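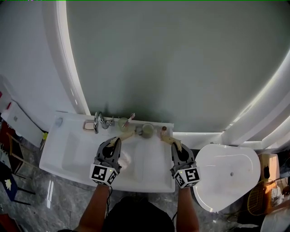
Hellstead residents offered free bathroom reorganisation visits

Jul 7, 2025

Households in Hellstead can now book a free home visit to help them clear, clean and rearrange small bathrooms, under a scheme launched this week by the Dovlow Housing Trust.

The visits, which last up to two hours, are open to all tenants and leaseholders in the Trust's 272 homes in the district. They are intended for people who find that the only washing space in the home has gradually become a place for storing other things as well, and who would like practical assistance in putting it back in order.

The scheme follows a trial carried out in April, in which 47 households took part. The Trust said that the trial had shown a clear demand for the service, particularly in the older flats at Petek Court, where bathrooms were built without fitted cupboards and where many residents keep daily items on the rim of the sink.

Szymon Witkowska, head of resident services at the Trust, said the problem was a common one and that residents should not feel embarrassed to ask for a visit.

"A bathroom in one of our smaller flats may have to hold a chair, a cabinet, a cardboard box and sports equipment in addition to the sink and the toilet," he said. "People have very often run out of other places to put these things. The purpose of the visit is to look at the room together with the resident and to agree what stays, what moves and what can go."

What a visit includes

Each visit begins with the sink. The items standing along the back rim are taken off and placed on a clean towel, and the resident is asked which of them are used every day. In most homes the list is short: a cup for the toothbrush, a mug, a soap dish, and one or two small bottles. Anything used less often is moved to a cabinet or shelf, and empty or out-of-date products are set aside for disposal with the resident's agreement.

The rim, the tap and the overflow are then cleaned. Staff are asked to pay attention to the base of the tap, where limescale collects, and to the underside of the soap dish. The daily items are returned only when the surface has been dried. The Trust recommends that the toothbrush cup and the soap dish stand on opposite sides of the tap, so that the soap does not drip into the cup and each can be lifted for cleaning without disturbing the other.

Attention then turns to the floor. Boxes are opened and their contents checked for damp. Cardboard is not suitable for long-term storage in a bathroom, and households taking part will be given one lidded storage tub free of charge. Rackets, balls and similar items will be moved to a hallway or bedroom where there is room for them. Where there is not, staff can fit a wall hook on the back of the bathroom door.

Chairs may remain. The Trust said that it had received several enquiries on this point during the trial, and wished to make clear that a chair is a sensible addition to a bathroom for anyone who prefers to sit while washing or dressing. It should, however, be kept clear of the path between the door and the toilet, and its legs should stand level on the floor.

Free-standing cabinets

Free-standing cabinets will be checked during every visit. Any cabinet that is leaning against a wall without being fixed to it will be secured with two brackets, provided that the resident consents and the wall is suitable. The brackets and the labour are free.

Getsemaní Medrano, who coordinated the trial at Petek Court, said that loose cabinets had been the most frequent safety concern raised by her team.

"They are useful pieces of furniture and we do not want people to get rid of them," she said. "We do want them fixed. It is a short job with a drill, and it means that a child pulling on the door will not bring the whole thing forward."

She added that residents had responded well to being asked about their own routines before anything was moved. "One gentleman kept his shaving things beside the kitchen sink, and had done for years. He was quite happy with that arrangement, so we left it alone and concentrated on the floor."

Funding

The Trust has set aside 900 pounds for storage tubs, hooks and brackets in the first stage of the scheme. The materials are being supplied by Vukeck, a hardware merchant based on the Hellstead trading estate, which has agreed to sell them at cost price. Staff time will be met from the existing resident services budget, and there will be no effect on rents or service charges.

The scheme does not cover the replacement of sinks, toilets, taps or wall panels. Residents who believe that a fixture is faulty — for example, a tap that cannot be fully turned off, or a toilet lid with a broken hinge — should report it to the repairs desk in the usual way. Visiting staff will be able to log a repair on a resident's behalf, but will not carry out plumbing work themselves.

Flooring is also excluded, although staff will note any lifting edges or cracked tiles that could cause a fall. These will be passed to the repairs desk and treated as a priority.

How to book

Visits are available on weekday mornings and afternoons. Residents can book by telephoning the Trust's main number, by calling at the Dovlow office during opening hours, or by completing the form delivered with the summer newsletter. Those booking are asked to state whether there is a free-standing cabinet in the bathroom, so that the correct fixings can be brought.

There is no need to tidy the room beforehand. The Trust does ask that medicines and razors be put away in a safe place before staff arrive, and that pets be kept in another room while the door is open and equipment is being carried in.

A resident must be present throughout. Nothing will be thrown away without permission, and anyone who would like a relative or friend to be there is welcome to arrange this. Residents who change their minds partway through may end the visit at any time.

Items in good condition that are no longer wanted can be handed over at the end of the visit. These will be taken to the Dovlow office and offered to other tenants from a table in the entrance hall, where they will remain for 7 days before being passed to a local charity shop. Opened toiletries cannot be accepted.

Mr Witkowska said that the Trust expected to review the scheme once the first stage had been completed, and would consider extending it to kitchens if there was sufficient interest. Residents with views on this are invited to give them to visiting staff or to write to the resident services team at the Dovlow office.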